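Wie lernt ein Roboter, den Tisch abzuräumen?
Wissen für Kinder | Lernwerkstatt Noldale

Ein Roboter weiß von sich aus nicht, was eine Gabel ist. Er weiß auch nicht, wie fest man sie halten muss, damit sie nicht herunterfällt. Deshalb zeigen ihm Menschen, wie eine Aufgabe ausgeführt wird. Fachleute nennen das Vormachen eine Demonstration.

Dafür gibt es zwei verbreitete Wege. Beim ersten fasst ein Mensch den Roboterarm an und führt ihn mit der Hand. Beim zweiten Weg wird der Roboter ferngesteuert: Der Mensch bewegt Griffe oder einen zweiten, kleineren Arm, und der Roboter macht jede Bewegung nach. Während der ganzen Zeit speichert ein Computer, wie die Gelenke stehen und was die Kameras sehen.
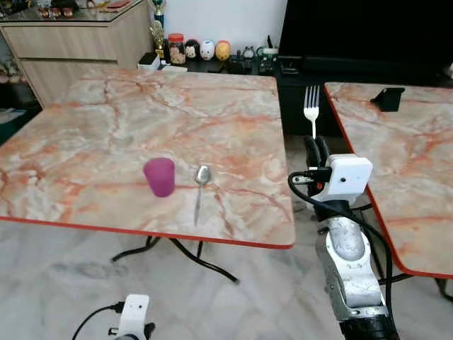
Einmal vormachen genügt nicht. Für die Aufgabe »Besteck und Becher umräumen« wurden im Projekt Halliday 1.072 Demonstrationen aufgezeichnet. Eine davon dauert höchstens 60 Sekunden. Löffel, Gabel und Becher liegen oder stehen dabei immer wieder an anderen Stellen. So lernt der Roboter, auf ihre Lage zu achten und sich nicht nur eine einzige Bewegung zu merken.

Danach sucht ein Lernprogramm in den Aufnahmen nach Mustern. Anschließend versucht der Roboter die Aufgabe ohne Hilfe. Misslingt ein Griff, zeigen ihm die Menschen diese Stelle erneut.

Zum Ausprobieren: Verbinde einem Kind die Augen und führe seine Hand langsam zu einem Löffel. Kann es den Weg danach allein wiederholen? Was geschieht, wenn der Löffel an einem anderen Platz liegt?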